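Zoseo Endale Folding Guest Bed Frame, Twin

The Endale is a twin-size folding frame for guest rooms, dorms and vacation rentals. It opens flat in one motion and takes any standard twin mattress. The steel legs lock when the frame is open and release with a lever on either side.

Slats are solid pine, 14 in all, held in fabric sleeves so they don't rattle or slide. You don't need a box spring. The frame holds up to 211 pounds with the mattress included -- if you need more than that, look at the Dramum, which has a center rail and a rating to match.

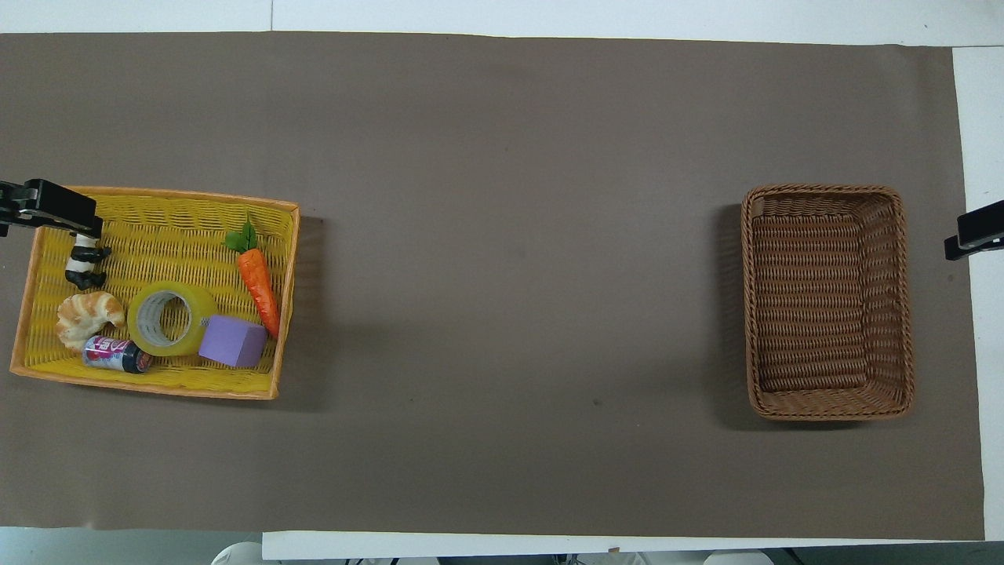 Yellow woven plastic basket with orange rim, and brown wicker basket

The frame ships in one carton with the legs attached. Assembly means bolting on the headboard bracket and fitting the casters, and the hex key is in the box. Two of the four casters lock. Put the locking pair at the headboard end.

Folded, the Endale stands upright and can be rolled into a closet with the mattress still strapped in place. Mattresses thicker than 8 inches should come off first.

Finish: matte gray or white
Slats: solid pine
Warranty: 2 years on frame and slats
Item number: Endale 200
Mattress: sold separately

Care: wipe the metal with a damp cloth and dry it. Do not use bleach on the slat sleeves. Check the bolts after the first few weeks of use and tighten as needed.

The Ostero headboard fits this frame with no extra hardware. White is out of stock and is due back in August -- gray ships now.

Page updated Jul 30, 2018. For bulk orders, ask for Ynyr Morris in trade sales.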